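Search this site
Search
Topics A–Z

Why Is a Bowl Shiny? All About Glaze

Run your finger around the inside of a cereal bowl. If it is a pottery bowl, it probably feels as smooth as a window. That smooth coat is called glaze. 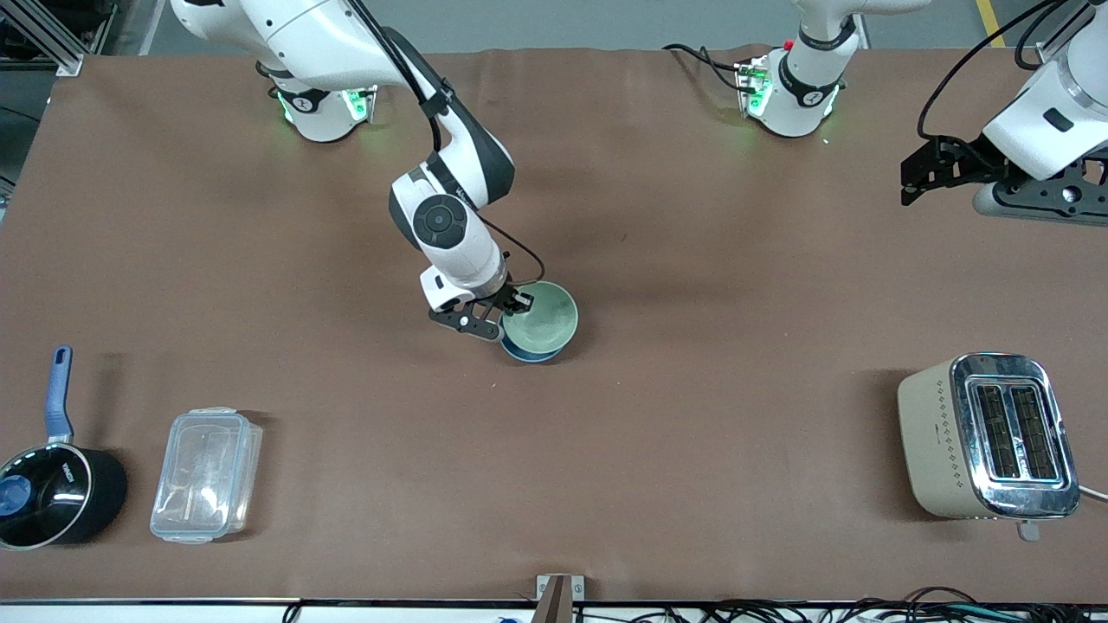 Glaze is a very thin layer of glass. It is stuck tight to the clay underneath, and it does two jobs. It keeps soup and milk from soaking in, and it gives the bowl its color.

What is under the glaze?

Under the glaze is clay. Clay is a kind of fine, sticky earth that people dig out of the ground. When it is wet you can squash it, roll it, or spin it on a wheel to make a bowl shape. When it dries it gets stiff, but it is still weak. Put a dry clay bowl in a bucket of water and it will turn back into mud.

To make clay hard for good, a potter heats it in a special oven called a kiln (some people say "kill" and some say "kiln"). A kitchen oven is not nearly hot enough. Many kilns go above 1000 degrees Celsius.

How does the glaze get on?

Before it is heated, glaze looks like thick, dull paint. It is made of powdered rock and water. Most bowls go into the kiln once with no glaze. Then they are dipped, brushed, or sprayed, and they go in again. In the heat the powder melts and spreads out. When the kiln cools down, the melted layer turns to glass.

The foot of a bowl is the part it stands on. Potters usually wipe the glaze off the foot. Melted glaze is like glue, and a bowl with glaze on its foot can stick to the kiln shelf.

Gunhild Hjaltested makes bowls at the Rurkness pottery. She loads her kiln on a Tuesday and leaves the door shut until Thursday. "If I open it too early, the cold air can crack the bowls," she says. Her kiln holds 90 small bowls – fewer if some of them are wide.

Where do the colors come from?

Glaze colors come from metals. A tiny bit of cobalt makes blue. Copper can make green, and iron can make brown, yellow, or even a soft gray-green. The color you see in the bucket may be nothing like the color you get at the end. A pink glaze can come out blue.

Many bowls have one color inside and another outside. You might see pale green on the inside and blue on the outside. The potter can pour the first glaze in, swirl it around, and tip it out. After that the outside gets its own color. Color can also look darker where glaze is thick.

Look at a bowl at home

Ask a grown-up before you turn one over, and make sure it is empty. Can you find the foot? Is it rough or smooth? Is the color the same at the rim and near the bottom?

More to read
Why Do Cups Have Handles?
How Glass Is Made
What Is a Kiln?
A Day at the Jekstead Brickworks
Spoons Long Ago

We use cookies to remember your settings. Accept / Change settings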